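2019-10-02
Shop notebook, scout car restoration. Turret ring and final paint.

Turret ring off the hull at last. Six of the retaining bolts had to be drilled; the rest came out with heat and the long bar. The race is pitted over the left rear quarter, deepest where the drain hole was painted shut. Balls are scrap. Calum measured 176 across the bolt holes on the elevation bracket, same as the drawing, so the bracket is original and stays.

Ball order goes to Bognár. Asked for 79 so we have spares. Archie wants to reuse the old cage. I would prefer a new one but will look at it again after it has been through the parts washer.

Gun mount: cradle pin is bent, not by much. Turned a new one from the Tralteck bar left over from the June job. Slide fit in the cradle, slightly tight in the yoke. Lapped the yoke side by hand and stopped when the pin went through under thumb pressure. The dummy gun sits level with the pin in. Travel lock still fouls the left smoke discharger bracket — suspect the bracket was moved by a previous owner, there are filled holes forward of it.

Paint. Stripped a patch on the left stowage bin down to metal. Layers from the steel out: red primer, dark green, sand, dark green again, then the gloss somebody put on for parades. No trace of a unit sign on this side. Hanane found the edge of a white numeral under the gloss on the rear plate and has masked it off. Nobody sands the rear plate until she has traced it.

Proltance primer on the test panel is at 70 microns, which is over what we want. Thin it more or make one pass less.

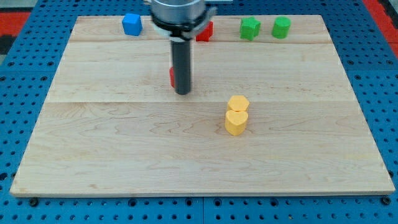 Hull interior: floor plates back in on the right side only. Left side waits for the brake line. Craig pressure tested the new line and had a weep at the rear union. Remade the flare, second test held. Wheel station seals from Flinateck are the wrong section, lip faces the wrong way for the inner hub. Returning them.

Open items
Ehsan: photos of the filled holes before primer goes on
Archie: cage, yes or no
Calum: check ring seat on the hull for flatness, straightedge and feelers
Me: periscope clamps, two short. Radio rack bolts are the wrong thread, find out who fitted them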